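Booking a week in Tiralport: what it cost and what I'd do differently

21 May 2022 | by the author | 3 min read

We spent a week of April in Tiralport, in a two-bedroom cottage up the hill from the harbour. I booked it through Stidoso after looking at the same place on two other sites.

The listed price was $1000 for seven nights. The total at checkout was $1073, with the extra being a linen charge that only showed up on the last page. I would have paid it anyway, but I'd have liked to see it earlier. There was also a $100 bond, returned four days after we left.

The cottage was clean and a bit dark. The kitchen had one good knife and plenty of mugs. Both bedrooms face the road, and the delivery trucks start before six, so light sleepers should bring earplugs. The heater in the lounge works well but the back bedroom has none. We asked for a second doona and the owner left one on the porch that afternoon.
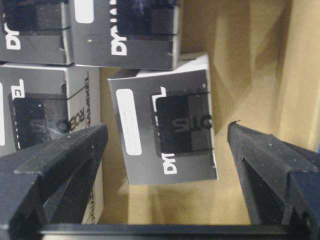 Small grey and white box.

Parking was the main trouble. The listing says "off-street", and there is a driveway, but it's steep and our car scraped at the bottom. We left it on the street after the first night.

We drove out to Gondal twice. It's 457 metres above the town at the lookout, and colder than you'd expect, so take a jumper. The bakery there shuts at two. The walking track past the old pump house was closed for repairs and the sign didn't say when it would reopen.

For groceries, the Fundow on the main street is dearer than the one out by the highway but has better bread. We did one big shop on the way in and topped up as needed.

Next time I'd ask the owner for a photo of the driveway and look for something on the flat side of town. I'd still go in April. The beach was quiet and we got a table wherever we wanted one.

3 comments

saltbush_k: Was the lookout road sealed the whole way?

Author: Sealed to the car park, gravel after that.

Mornington2: We had the same linen charge at a different place. Bring your own and ask them to take it off.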